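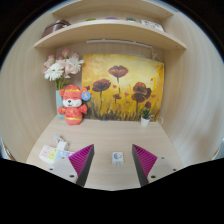 **How much does the color temperature of a desk lamp affect reading speed in the evening?**

In our measurements it had very little effect. The light level on the page mattered more, and the largest differences came from glare on coated paper.

## 1. Scope

The project compared two lamp settings, warm and cool, at two light levels. Reading took place in the small study room in Montes Hall after 7 p.m., with the ceiling lights off and the blinds down. Work was split as follows: Melina Moschos prepared the texts, Ostap Semeniuk built the lamp mount and took the meter readings, and Pankaj Khurana ran the sessions and did the statistics. Benito Toledo supervised.

## 2. Equipment

- Zaten adjustable desk lamp, dimmable, two color settings
- Honel light meter, borrowed from the physics lab
- Matte and coated paper, same weight, same printer
- Stopwatch

The lamp was clamped 85 cm above the floor of the test bench and left on for 2 minutes before each reading. We had planned to use the Privden lamp from the first proposal, but its dimmer had no fixed stops and the level could not be repeated between sessions. It was dropped after the pilot.

## 3. Procedure

Each reader worked through four passages of 321 words, one per condition. The order was shuffled for each reader. Passages were matched for sentence length, and a short recall sheet followed each one. Sessions lasted almost 90 minutes with breaks included.

Light level was measured at the center of the page and at all four corners. The corners were always dimmer than the center, more so on the side away from the lamp. We report the center value only. A wider fixture would have given a flatter spread, and this should be considered if the work is repeated.

## 4. Results

Changing from warm to cool light at the same level produced no difference we could separate from normal variation between passages. Raising the level shortened reading times for most readers on matte paper. On coated paper the gain disappeared. Several readers tilted the page to avoid the reflection of the lamp, and this changed the light level again in a way the meter did not record.

Recall scores followed no clear pattern.

## 5. Limits

The readers were all students from the same course, so age effects could not be studied. The passages were also uneven in difficulty - the third one, on canal locks, was slower under every condition. Bonifacio Nieto suggested dividing each time by the passage average, and the tables in the appendix use that correction. Raw times are kept in a separate sheet.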